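Badside shoppers told to sort their own fruit

2 comments 14 shares

Erwood, the grocery delivery firm, says its new mixed produce box will cut waste in Badside homes. Customers get fruit and vegetables together and are asked to sort them by type as soon as the box arrives. The firm has signed up 521 households since January. It has not said how much food any of them used to throw out, so the promised savings are hard to check.

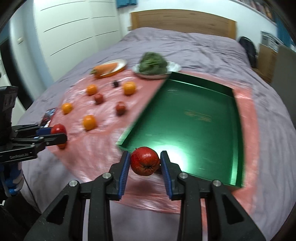
A red apple over a green tray, with mandarins, carrot and broccoli set out nearby.

Dede Addo, who runs the trial, said sorting "makes people look at what they have." Perhaps. People can look at a carrot without paying $24 a month.

A rival, Prilisano, dropped a similar plan after one season. Erwood says it will publish results when the trial ends but would not give a date.

24 shares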